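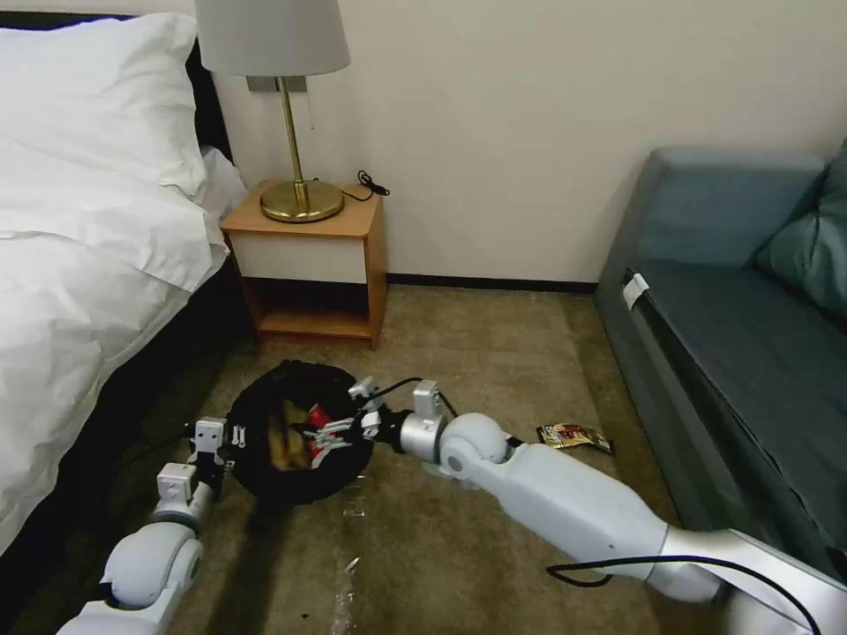
Call for participants: teleoperators and home raters for a study on tidying rooms with two robot arms

We are looking for people who want to help us with a study on how two-armed robots learn to pick up rubbish from the floor. The study is run by the Skaruletti group, together with our partner Bouchard, who provides the rooms. You do not need to know anything about robots. Most of the people who took part in the first round had never touched one before.

What the study is about

In the first round we collected 635 recordings of one task: things lie on the carpet between a bed and a sofa, and they have to go in the bin. The operator moves the two arms from a distance and sees the room from the robot's head. Afterwards a learning program is trained on the recordings and tries the same task alone.

The result surprised us a little. We had expected that the small wrappers would be the main difficulty, because they lie flat and the fingers slide over them. They were difficult, but a larger part of the failed attempts had to do with the bin. A light bin moves when you touch it, and a soft bag folds inwards just when the other arm arrives with the rubbish. The operators who held the rim with one gripper and dropped the item with the other had far fewer failures, and the program that learned only from their recordings was also better than the one that learned from everybody. 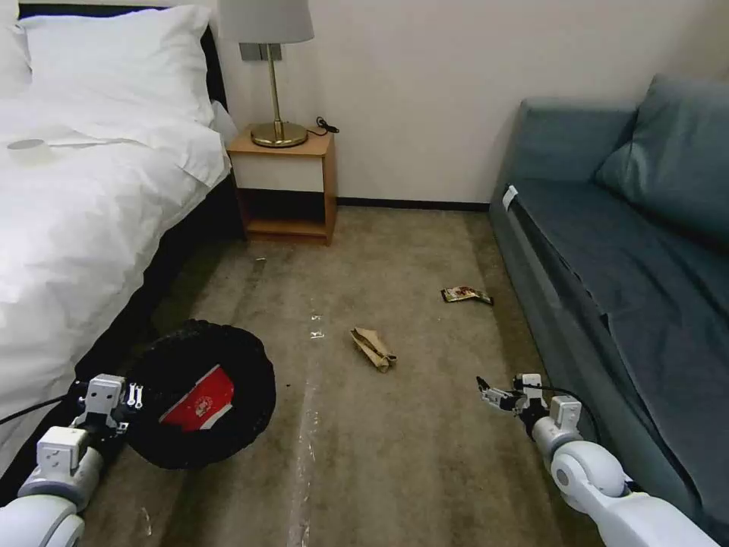
So in the second round we want to study this more closely. Does it help if all operators are told to hold the rim, or is it better when each person finds their own way? We want to reach 2,000 recordings in total, with different containers and different rubbish, and for this we need more hands.

Who can take part

You can apply if you are 18 or older, can sit and move both arms freely, and see well enough (with glasses or lenses is fine) to follow a screen for the length of a session. Left-handed people are very welcome, we had too few of them in the first round. If you get sick easily from video games or in the car, please tell us before, and we will plan a short trial first.

What you will do

There are two roles, and you can apply for one or for both.

1. Operator. You come to our laboratory for four sessions of 90 minutes, with a break in the middle. In the first session Hadiza Isah shows you the controls and you practise as long as you need. From the second session we record. Half of the operators will get the instruction about the rim and half will get no instruction, and we decide this by lot.
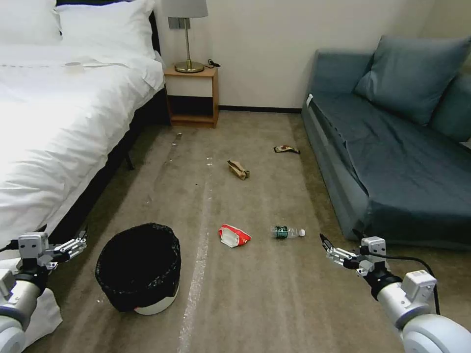 2. Rater. You watch short recordings at home, on your own computer, and say for each one if the item went in the bin, if something else was moved by mistake, and if you would be content with the work in your own room. You do not know if a person or the program was moving the arms. You can stop and continue when you like, but we ask you to finish within three weeks.

Payment and travel

Operators are paid by the hour at the student assistant rate, and the practice session is paid also. Raters receive a fixed amount when the set is finished. We pay back public transport for operators if you keep the ticket.

Your data

We record the movement of the arms, the robot's cameras and your answers to a short questionnaire. We do not film you. The recordings will be published under a number without your name. You may leave the study at any time without a reason, and you will be paid for the hours you did.

How to apply

Write a short message to Annelies Vermeulen at the Skaruletti office with your name, the role you prefer and the times when you can come. Sessions start in September, in the morning from 9.30 or in the afternoon from 14.00. For questions about the method or the results of the first round, please ask for Anatole Lemaire. Messages in English or French are both fine.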